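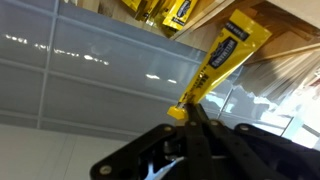
Ticket 3505
Site: Troment, Vorkville, staff kitchen
Subject: Mayonnaise won't come out of the tube
Status: Open

Reported Sunday
Tube of Hellmann's from the sandwich shelf. Squeezing from the flat end gives air and a bit of clear liquid, then nothing. Cap turns freely. Same with the second tube from the Leltik delivery.

Reply 1
Was it kept at the back of the fridge? Anything against the rear panel there gets too cold and the mayonnaise splits. Please check the dial and put a thermometer on the middle shelf.

Update
Dial was on Min, so not that. Thermometer read 12 after lunch - far too warm. Door seal has come away at the bottom corner.

Reply 2
Bin both opened tubes. Unopened ones can stay in the dry cupboard. Clean the seal with warm water, press it back in and leave the door shut for 25 minutes before reading again.

Update
Seal back in, reading now 5. New tube opened, foil under the cap taken off, comes out fine. Clear liquid was there in the first squeeze - wiped off, no more after that.

Reply 3
Keep tubes cap down in the door rack. Replacement seal is on order, part 1540. Leaving this open until it is fitted.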